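Home » Notes » Sim kitchen, week three

Sim kitchen, week three

I spent most of Wednesday on the Stesholm planner again. The task sounds easy: work with a metal pot at the sink without hitting the faucet, and deal with the small green vegetable as well. I had 306 saved episodes to go through and got to the end by dinner.

The wide view is where I check arm paths. I raised the clearance around the faucet to 22 mm and left the elbow limits alone. 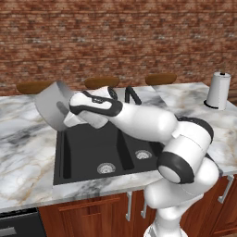 The wrist view

My detector, Yammine, was trained mostly on open counters. With a big gray shape close to the lens it has very little to go on – a sliver of green at the border at best. Tülin Oral suggested holding the last good estimate for 20 steps before the planner asks for a new one. That went in as a config flag.

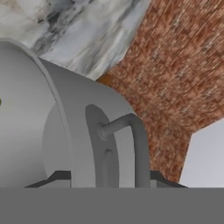
Looking into the basin

From overhead the mask is much easier. The green stands out from the dark floor, and the drain strainer gives me a fixed point to check the camera transform against. 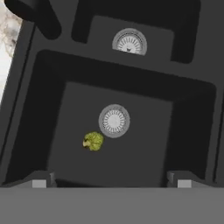 I also moved the logs from Noncombe to plain text files, so I can search them without starting the viewer. There are still 39 episodes with a bad time stamp. I'll fix the script that writes them and rerun the batch overnight.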